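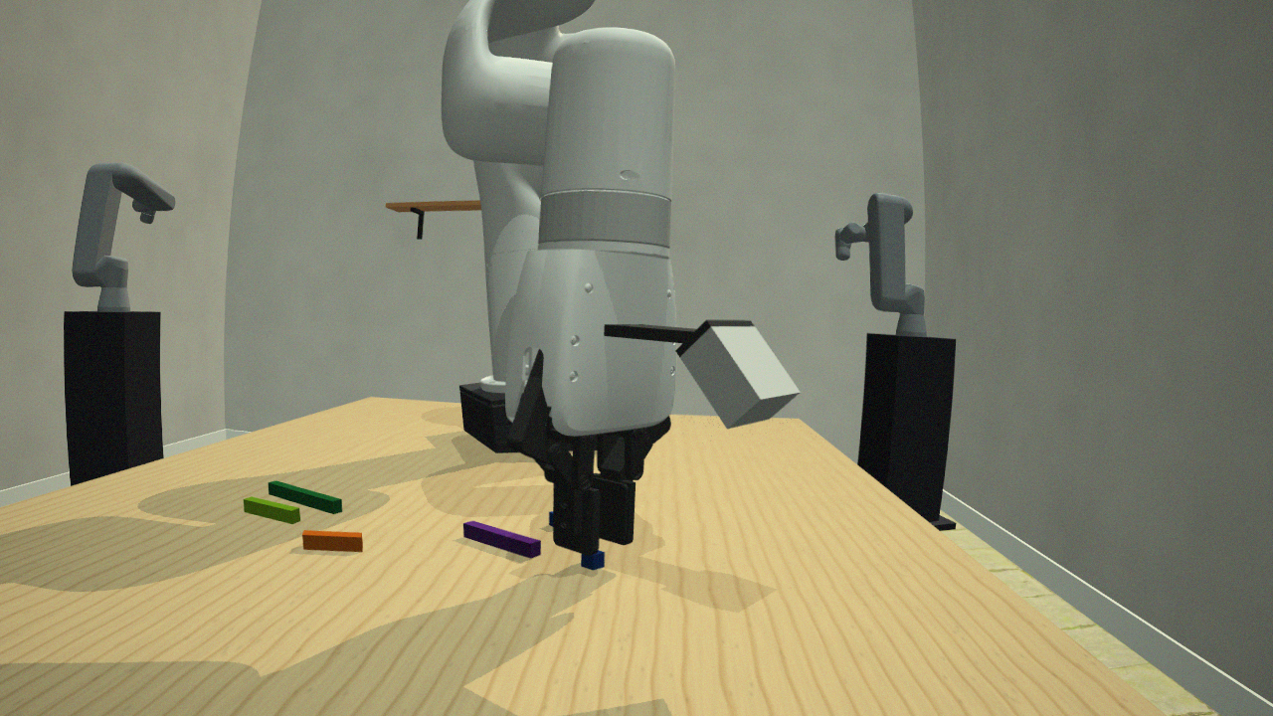
White robot arm with a black gripper, over a light wooden tabletop. Computer render.

Oanh Từ has ink on her chin when she opens the door, and I decide not to mention it until I've had at least one cup of tea. I've come to Cevthorpe to talk about her new book on drawing from memory, which I've been carrying round in my coat pocket since it landed on my mat (it fits, just), and I have a lot of questions, most of them about why I can't draw a bicycle.

"Everyone asks about the bicycle!" she says, filling the kettle. "You've seen thousands of them and you've never looked at one. So draw it wrong. Draw it wrong tonight, go and look at one tomorrow, then draw it again. That's chapter two, more or less."

The book is called Châu, after the aunt who taught her. Châu would take her to the market, buy the vegetables, walk her home and then hand her the back of an envelope and ask for the fishmonger. Not a fishmonger, the fishmonger. "I'd get the apron and forget the man," Oanh says. "She'd look at it and say, has he got no ears? And I'd have to admit I didn't know."

She kept the habit up for years, one drawing a day, on whatever was lying about. When she finally sat down to sort them for the book there were 2,725, stored in shoe boxes and one very nice hat box. Her editor at Serketti, Khôi Tăng, came up on the train to help choose.

I rang Khôi afterwards and he's still a bit dazed by it. "I thought we'd be done by lunch," he told me. "I was there three days. We got it down to 1,401 and then she made more coffee and we started again." They fell out over a drawing of a bus stop, which he wanted on the cover and she wanted in the bin. It's on page six, quite small.

What I like about the book is how little it asks you to buy. I own a shameful number of pens, and I was rather hoping to be told I needed another. Oanh uses a Cimix brush pen, the cheap one, and when it starts to run dry she likes it better, so she keeps the old ones in a jar for hair and tree bark.

"People come to my class with beautiful sketchbooks and they're frightened of them," she says. "I take the book away and give them till roll. You can't be precious with till roll, it curls up and rolls off the table."

Did she ever stop? She did, for a whole winter, after her aunt died. There's a short chapter about it, and it's the one I've reread most. She didn't want to remember things just then, she says, and drawing was remembering, so she knitted instead, badly. What brought her back was a bowl of oranges at a neighbour's house. She got home and found she knew exactly where the shadows had been.

We do one of the exercises before I go. She sends me to stand in her hall, looking at the coats, then calls me back in and gives me a pencil. I get the pegs, a green scarf and something that could be an anorak or a seal.

"How many buttons on the long one?" she asks.

I've no idea. She sends me back to look.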